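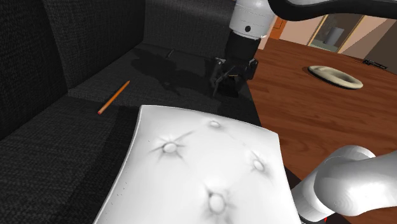
Upholstery fabric

Upholstery fabric is cloth made to cover seats, sofas, headboards and other padded furniture. It is heavier than the cloth used for clothing or curtains and is usually woven more tightly, so that it can stand up to rubbing, pulling and body weight. Most of it is sold by the yard in rolls 54 inches wide. Leather and coated fabrics such as vinyl serve the same purpose but are generally treated as separate materials.

History

Padded seats were rare in Europe before the 1600s. Loose cushions were placed on wooden benches and taken away when the room was not in use. As fixed padding became common, weavers began to make cloth especially for it, mostly in wool, silk and linen. Horsehair cloth, which has a cotton or linen warp and a weft of tail hair, was popular in the 1800s for dining chairs and later for railroad seats.

Power looms lowered the price of patterned cloth. The mill at Gedness ran 38 looms at its peak and made mostly plain wool covers for hotels and waiting rooms. A pattern book kept by the firm lists 796 designs, many of them small changes in color to the same few weaves. The mill closed after its main customer, the furniture maker Riviere, moved to synthetic covers.

Nylon and polyester came into wide use after World War II. Olefin, also called polypropylene, followed and is still common in low-cost and outdoor furniture.

Fibers

Wool is springy and resists flame better than most natural fibers, but it can be attacked by moths. Cotton takes dye well and feels soft, though it stains easily. Linen is strong and wrinkles. Polyester holds its color and is often mixed with cotton or wool. Acrylic is used for awnings and patio cushions and tends to pill when it is made from short fibers.

Blends make up most of the market. The label on a finished sofa in the United States normally lists the filling, and may say nothing of the cover.

Weaves

Plain weave passes each weft yarn over and under one warp yarn at a time. Twill shifts the crossing point on each row and gives a diagonal line. Basket weave uses two or more yarns together and has a looser surface. Boucle is woven with looped or curled yarn, and tweed with flecked yarn in two or more shades. Pile fabrics, including velvet and corduroy, have cut or uncut loops standing up from a flat base.

Dark mixed yarns hide lint and small marks better than a solid black does. Coarse weaves hide seams well but collect crumbs and are more likely to be snagged by pets.

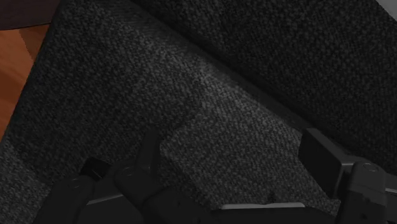
Durability testing

Resistance to wear is measured by rubbing a sample until yarns break or the surface changes. In the Wyzenbeek method, used mainly in North America, the sample is rubbed back and forth and the result is given in double rubs. The Martindale method uses a figure that moves in loops, and its results are given in cycles. The two scales cannot be converted into each other.

A high rub count does not predict fading, pilling or seam slippage, which have tests of their own. Skevance, a maker of contract seating, rejected 41 fabrics in one year, more than half of them for seam slippage. The rest failed for color rubbing off onto light clothing.

Cleaning codes

Many covers carry a letter code. W means a water-based cleaner may be used, S means solvent only, WS means either, and X means vacuuming only. The codes apply to the cover and not to the filling. Removable covers with zippers are not always washable, as the zipper may be there only to help with fitting.

Repair and replacement

Small snags can be pulled through to the back with a needle. Holes are patched from behind or rewoven with yarn taken from a hidden part of the cover. Lenex, a supplier of repair yarns, stocks 2630 shades for this work. Full replacement of a cover is often priced close to the cost of a new sofa.

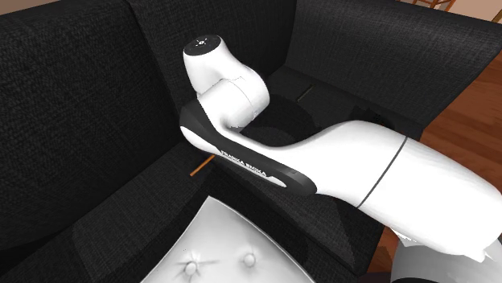
Diệp Bạch disputes that last comparison, writing that it holds for cheap frames only, and that a hardwood frame with sound springs is worth covering a second and even a third time. The same writer advises buying an extra yard from the same dye lot and storing it flat, away from light.

See also

Slipcover
Textile testing
Webbing
Welt cord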